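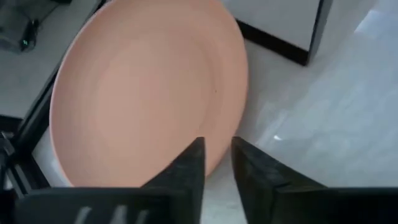

Ceramics and Tableware: Materials and Making
Handout 5 - Glazes and Surface

Instructor: Cosimo Donati
Handed out 6/12/18

Read this before the studio session. Bring it with you, along with your test tile notes from Handout 4.

1. What a glaze is

A glaze is a thin layer of glass melted onto a clay body. It is mixed as a powder in water, put on the piece by dipping, pouring, brushing or spraying, and then fired. The water soaks into the bisque and leaves the powder on the surface. In the kiln the powder melts and bonds with the clay.

Every glaze needs silica, which forms the glass. Silica alone melts at a temperature far above what our kilns reach, so a flux is added to bring the melting point down. Common fluxes are feldspar, whiting, and the boron in ready-made frits. The third part is alumina, usually added as kaolin. It stiffens the melt and keeps it from running off the pot onto the shelf.

Most studio problems come from the balance of these. Too much flux and the glaze runs. Too much silica and it comes out dry or cloudy. Too much clay in the recipe and it may crawl, leaving bare patches.

2. Gloss, satin, matte

Gloss glaze is smooth glass and reflects light sharply. A matte glaze has a surface that scatters light. There are several ways to get there:

Crystal matte. Very small crystals grow in the glaze as it cools. Slow cooling helps. The same recipe cooled fast may come out shiny.
Alumina matte. A high share of alumina compared to silica. Usually the most stable type for tableware if it is fully melted.
Underfired. The glaze looks matte only because it has not finished melting. Do not use it on anything that will hold food.

Students often confuse the first and the last. Fire the same glaze one cone hotter. If it turns glossy, the first firing may have been too low. Write down both results.

Matte surfaces can show gray marks from knives and forks. The metal rubs off on the rough surface. Some marks clean off with a mild powder cleanser and some do not. Test a tile with a steel fork before you glaze a whole set.

3. Color

Color comes from metal oxides or from commercial stains. Oxides are cheap and strong but change a great deal with the base glaze and the kiln atmosphere. Iron can give yellow, brown, black or pale green. Copper is green in oxidation and can go red in reduction.

Stains are oxides that have been fired together and ground up. They are more predictable, and they are the usual choice for pinks and soft oranges. Chrome-tin pinks need calcium in the base and will lose color if there is much zinc. Keep them away from glazes with loose chrome in the same firing, or white tin glazes nearby may flash pink.

Our two base glazes are Inskip (clear gloss) and Naltari (alumina matte). The class batch of Naltari is mixed at 800 grams dry weight. Sieve it twice. Let it stand for 24 hours before use and stir it from the bottom of the bucket.

4. Fit

Glaze and clay both shrink as they cool. If the glaze shrinks more than the body it is pulled tight and cracks in a fine net. This is crazing. If it shrinks less, it is squeezed and can flake off at rims and handles. This is shivering, and it is the more serious fault on tableware since sharp pieces can end up in food.

Crazing may show up weeks after firing. Wide flat pieces should be checked again before they leave the studio - a plate that looked sound in February had a full net of lines by the end of the term.

5. For next time

Read Drallholm, Studio Glazes, pages 157 to 202. Skip the section on salt firing.

Make four test tiles: Inskip plain, Naltari plain, and each base with one stain of your choice. Mark the underside with iron wash. Leave the bottom quarter inch bare.

Put finished tiles on the Gurnska kiln cart, not on the drying rack. Tiles with glaze on the foot will not be fired.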